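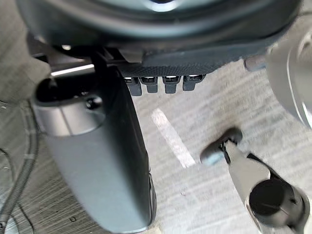

Ticket 218: shared calendar shows meetings one hour early
2 min read
Status: closed
Product: Cellum desktop client
Site: Rarkeleck office

Opened Wednesday, January 10, 2024. Meetings booked by the Nedelcu office appear an hour early on every PC in accounts. The same meetings are correct on phones and in the web version.

Checked the Windows clock and time zone on two of the PCs. Both correct. Restarted the client, no change.

Removed the shared calendar and added it again. The times were right until the next sync, then went back to an hour early.

Compared client settings with a PC in sales that doesn't have the fault. Accounts are on the Skalelent profile, which has its own time zone field under Calendar > Advanced. It was set to "fixed offset" and had been since the profile was made in June.

Changed the field to "follow system" on one PC and cleared the local cache. Left it for 3 syncs. Times stayed correct.

Applied the same change to the profile itself so the other accounts PCs pick it up at next sign-in. Users must close the client fully first, including the tray icon, or the old cache is kept.

One recurring meeting was still wrong afterwards. The organiser deleted the series and booked it again. Accounts confirm all times now match the web version.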